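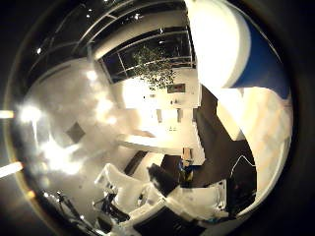
View from the hand, finger at upper right, loose white cable on the dark surface.

Search this site Go
3 comments | Shares 9

Pre-purchase inspection checklist – arm, hand and work area
Site: Plikari, upstairs room
Filled in by: Suha Semaan
Reviewed by: Hanan Masri
Month: February

Purpose: to settle what goes on the equipment order before the budget closes. Mark each line OK, FIX or BUY. Anything marked BUY needs a price or the name of whoever is getting one.

SECTION A – FLOOR AND CABLES

A1. Cables off working surfaces. FIX
Comment: White cable lying in a loop on the dark surface. Tie back or reroute. No purchase needed, we have clips in the drawer.

A2. Cables at the stand bundled and clear of moving parts. BUY
Comment: Black cables cross the metal rods at the lower left of the hand's view. I would like proper sleeving here. Stiren sells it by the metre and 7 metres will do the whole run with a bit left for the second stand.

A3. Power supplied from a fixed outlet, no extension leads. FIX
Comment: Still on an extension lead. Electrician's quote is with Hanan. Do not buy a longer lead in the meantime.

A4. Items not in use put away. FIX
Comment: Black rectangular item left out on the dark surface, with small blue and yellow things beside it under the white ledge. Find a shelf for them. If there isn't room, add a cabinet to next year's list, not this one.

SECTION B – ARM AND STAND

B1. Base bolts torqued and marked. OK

B2. Emergency stop within reach of the operator's chair. BUY
Comment: One stop only, on the controller. A second one on a lead is wanted at the door side. Brerkico can supply and fit it on the same visit as B4.

B3. Reach limits set in software and printed on the sheet. OK
Comment: Printed sheet is the old version. Limits themselves are correct. Reprint.

B4. Annual service booked. BUY
Comment: Due before the end of the financial year. Put it under maintenance, it was charged to equipment last time and we spent a month getting it moved.

SECTION C – HAND, FINGERS AND WRIST CAMERA

C1. Fingers free of cracks, panels seated. OK
Comment: Checked by hand with power off.

C2. Spare fingers in stock. BUY
Comment: None. Supplier sells them in pairs. Ask for two pairs – lead time is 9 weeks and we cannot have the arm idle for that long.

C3. Camera view clear enough for the job. See comment
Comment: The finger takes up a good part of the upper right when it is close in, and whatever is nearest the lens goes soft. The rest of the room is readable. I don't think a second camera is justified until we have tried a different finger position.

C4. Lens clean, mount tight. OK

SECTION D – LIGHTING

D1. No direct glare into the camera. FIX
Comment: Strong glare at the left from the overhead lamp, and the white wall on that side washes out. Try a diffuser first. Cost is small enough for petty cash.

D2. Night conditions checked as well as day. See comment
Comment: It was dark outside the window at the time of the check. Day check still to be done in the morning, 10 a.m. or so, when the sun is on that side. Leave blinds off the order until then.

D3. Light level at the work surface measured. FIX
Comment: Meter is on loan to the other building.

ORDER SUMMARY

Arm service and second stop, Brerkico: $2,095 quoted together, freight included.
Cable sleeving, Stiren: price to come, Suha.
Two pairs of spare fingers: price to come, Hanan.
Diffuser: petty cash, limit $70.
Electrician: separate building budget, do not add to this order.

Hold over to next year: cabinet, second camera, blinds (subject to D2).

COMMENTS

Hanan Masri
Agree with most of this. On C2, I would go for one pair now and one in July. The money is the same but it falls across two years, and the design may be revised in between. A1 should be done today whoever is in.

Suha Semaan
One pair is fine if the second is written down as committed. Last year's "later" items dropped off the list. I've changed the order form to show it.

Masri workshop desk
The quote in the summary is valid for the month only. Please send the signed form back with the section B page attached – they won't book the service without it.

Post a comment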